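What Happens to Donated Clothes? A Survey of Resale Shops in Eltivstead

Matúš Ševčík and Dagmar Zeman
10/9/19
4 min read

For our project we wanted to find out how secondhand shops decide what a piece of clothing is worth. We visited two shops in Eltivstead, Histetti and Havlíček, and gave a short survey to shoppers at both. We collected 171 completed forms. We left out the ones that had no answer to the question on price.

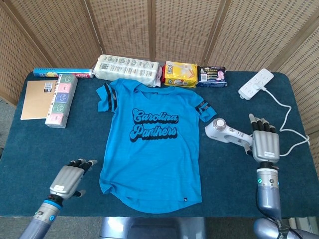 Pricing at both shops starts with the type of garment. Histetti has one price for all T-shirts, whatever is printed on them. Havlíček charges more for anything with a team or band name. A turquoise shirt with "Carolina Panthers" across the chest in black script and black bands on the sleeves would go on the higher-priced rack there, and at Histetti it would hang with the plain ones. The manager at Havlíček told us that team shirts sell faster at the start of a season and slow down after January.

We asked shoppers what they check first. The most common answer was the condition of the collar and underarms, followed by size. Brand came fourth, after price. We had expected it to be higher. Some people wrote that they don't trust the size on the label because older shirts may have shrunk, so they hold the shirt against one they are wearing. 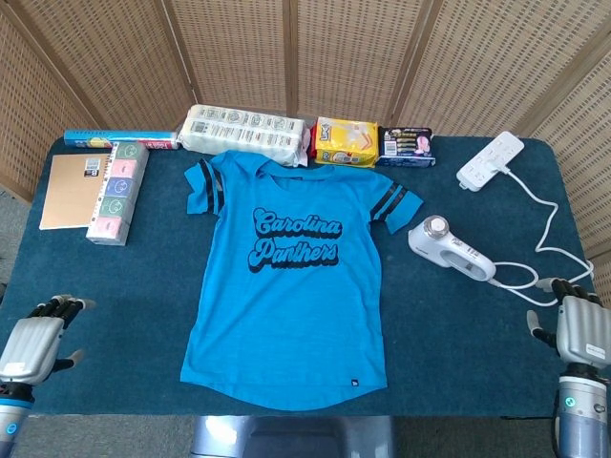 Clothes that don't sell within 40 days are marked down by 50 percent at Histetti. Havlíček keeps them out longer but has less floor space, so it takes fewer donations to begin with. Neither shop could give us exact figures for what is sent on to textile recycling.

There are some limits to our results. Both shops are on the same bus line, and most of our forms were filled out in the afternoon. Dagmar entered the data by hand and Matúš checked it against the paper forms. If we did the project again we would add a question on how often people donate.

Related reports
Bus Ridership on the Eleck Line
How School Lunches Are Priced
Reading Habits in Eltivstead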